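Grodus Compliance Tracker, one year in

I've used Grodus for 364 days now, and I still open it first thing with my coffee. We're a small cleaning products firm in Cledley, and it keeps our safety data sheets and biocide renewals in one place.
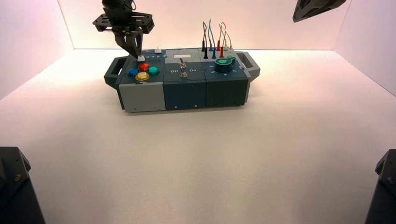
What I like

The reminders, mostly! Our October renewal would have slipped right past me - it flagged the date 14 days ahead, and Rukhsana Kiani at Jadoon, our lab, got the same notice.
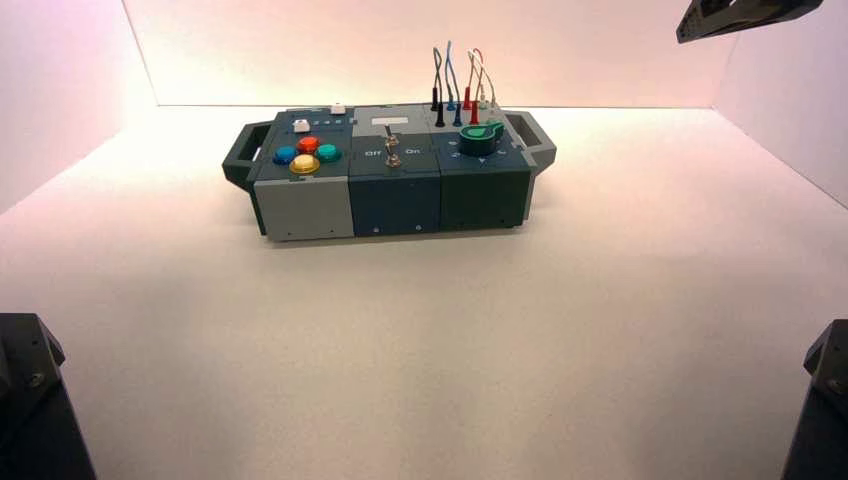 Searching is quick too, even with nearly 1727 sheets loaded, and the label checker is a dear.

What I don't

Exports come out clumsy, and you only get 2 logins on the basic plan.
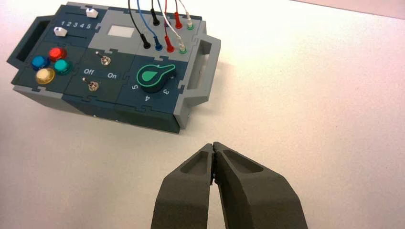 Task board with numbered slider panel

I'd still buy it again.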